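Home Interiors > Storage & Built-ins > Low and Under-floor Storage
Started in August by Clodagh Ó Súilleabháin
58 replies · 1862 views · 4 shares

Low platform storage: top opening vs. front drawer, and how far people will bend

C_OSuilleabhain wrote:
I am finalizing a low platform along one wall of a kitchen annex. Finished height is 336 mm. The floor is a pale gray speckled resin tile that runs up to the platform face without a threshold. The platform will hold mixing bowls, lids, colanders and other rounded items that stack badly in drawers.

The current drawing has rounded rectangular openings in the top surface, each with a raised rim and a lift-out cover. The alternative is a conventional front drawer on Bakos full-extension runners. The joiner prefers the drawers. I prefer the top openings because the depth is fully usable and there is no hardware to fail.

Questions:
1. Is a top opening at this height tolerable for items used daily?
2. What corner radius is sensible for the rim?
3. Is a light-colored rim a mistake at this level?

gantry_west wrote:
Daily use, no. Weekly use, yes. You have to bend at the hip for every retrieval, and whatever you want is at the bottom. With a drawer you pull once and see everything.

On the radius, the main constraint is the router template. Tight corners collect crumbs and are slow to wipe.

plinthline wrote:
I disagree with gantry_west on the first point. A drawer at 336 mm also requires you to bend, and then to step back to clear the drawer front. With a top opening the feet stay where they are. The work is in the arm and the lower back, and if you can stand close the bend is small.

The number that matters is the horizontal distance from the toes to the near edge of the opening. If the platform has a deep margin in front of the opening, people have to lean over it. Keep the margin to 100 mm or less.

C_OSuilleabhain wrote:
The drawing has a wider margin than that. I set it for stiffness, since the top panel is only supported at the front rail and the back ledger. I can move the front rail under the rim if required.

gantry_west wrote:
Then move it. The rim should bear directly on the rail in any case. People lean on rims.

I still say drawer. Rounded items in a drawer can be held with pegs. Karent sells a pegboard base that cuts down with a hand saw. It is ugly and it works.

tolerance_stack wrote:
Two points on the rim.

Profile: a raised rim stops spills and floor dust from migrating into the well, but it also stops you from sweeping across the top. A rim with a generous roundover is a reasonable compromise. Square-edged rims chip.

Color: cream or off-white on a pale floor reads well enough if the inside of the well is dark. The contrast that matters is between the rim and the void. The contrast between the rim and the surrounding surface matters less. The difficulty comes with the contents. Dark bowls in a dark well are found by touch. Tan, yellow or white items show up without any extra lighting.

plinthline wrote:
Agreed on the contents. I would not bother with LED strip in the well. It gets knocked, it gets flour on it, and the driver has to live somewhere accessible.

C_OSuilleabhain wrote:
Feet side by side, a slight forward bend, one arm reaching out to the opening and the other arm down. The rim is cream-white with rounded corners, and the item inside is yellowish tan and curved, something like a bowl or a lid. Everything around it in the opening is dark, and it is still easy to pick out. The floor is close in tone to my tile.
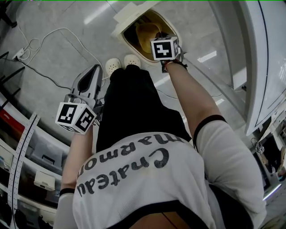

Re: posture, margin and footwear

plinthline wrote:
That is the bend I was describing. The trunk is only a little forward and the reach is one-armed. It supports a top opening as long as the margin stays small. I would not read anything more precise from it, as an overhead view compresses the vertical and you cannot take a rim height from it.

gantry_west wrote:
It shows one reach. My objection is about the twentieth reach of the day, with a stack of four bowls and the one you want at the bottom. A slight bend is comfortable when you are taking the top item. Lifting three items out, setting them down, and going back in is a different task, and there is nowhere to set them down except on the floor or the adjacent cover.

tolerance_stack wrote:
That is a valid objection, and the answer is well depth. Do not use the full 336 mm. Put in a false floor so that nothing stacks more than two deep. You lose volume but you lose the volume nobody was going to reach.

gantry_west wrote:
In which case the stated advantage of the top opening, full usable depth, has gone.

tolerance_stack wrote:
Partly. You keep the absence of runners and the clean front face.

mop_and_bucket wrote:
A footwear question, as there is a pair of white clogs in that shot. I stand on speckled tile all day in perforated clogs and the closed, rounded toe matters more than people expect when working next to a low platform. You stand with the toes almost against the face. Bare feet or sandals and you will stub them on a square plinth.

Add a toe recess. Kitchen base units have one for a reason and a low platform needs it more. It also brings you closer to the opening without changing the margin on top.

plinthline wrote:
Good point, and cheap to do. Recess the front face and leave the top panel overhanging. It effectively gives you the depth of the recess back on the reach.

C_OSuilleabhain wrote:
The recess is straightforward. It does conflict with moving the front rail forward under the rim. The rail would then be visible from below the overhang.

tolerance_stack wrote:
Set the rail at the back of the recess and put short cross-bearers at each side of every opening. The rim then bears on the bearers. On my own platform I used 58 mm deep bearers in birch and there has been no measurable deflection at the rim. The top panel was Dradside compact board, which machines cleanly but dulls cutters quickly. Allow for two cutters.

gantry_west wrote:
Two cutters, a false floor, cross-bearers and a recess. A set of Bakos runners takes me twenty minutes to fit.

mop_and_bucket wrote:
And a jammed runner at floor level takes longer than that to clear. Grit gets into them. I have replaced the bottom pair in my own kitchen twice and the upper ones never.

gantry_west wrote:
Side-mount or undermount?

mop_and_bucket wrote:
Side-mount.

gantry_west wrote:
Undermount are better shielded. I will concede that grit is a problem for the side-mount type.

C_OSuilleabhain wrote:
Revised drawing, subject to the joiner's price:

- Three top openings in place of four, rounded corners, cream rim with roundover.
- Front margin 100 mm, measured from the front edge of the top to the outside of the rim.
- Toe recess along the full length.
- Cross-bearers at the sides of each opening, rail at the back of the recess.
- False floor in two wells. The third stays at full depth for items used a few times a year.
- Well interiors painted dark gray. The light-colored bowls go in the two shallow wells.
- One undermount drawer at the end of the run, for the stack gantry_west is worried about.

The covers are unresolved. A flush cover needs a finger hole, and a finger hole admits dust. Pronetti make a recessed pull that would suit, but it needs more thickness than the cover has.

plinthline wrote:
Leave the covers off the two daily wells. If they are opened every day, the covers will end up leaning against the wall within a week. Fit a cover to the deep one only and thicken it locally with a glued pad where the pull goes.

tolerance_stack wrote:
Second that. Check that the pad clears the false floor if you ever swap covers between wells.

gantry_west wrote:
I would still have built drawers, but the margin and the recess are right. Post the rim detail when it is cut.

Page 1 of 3 · 21 people follow this topic · Filed under: platforms, floor-level storage, rims and covers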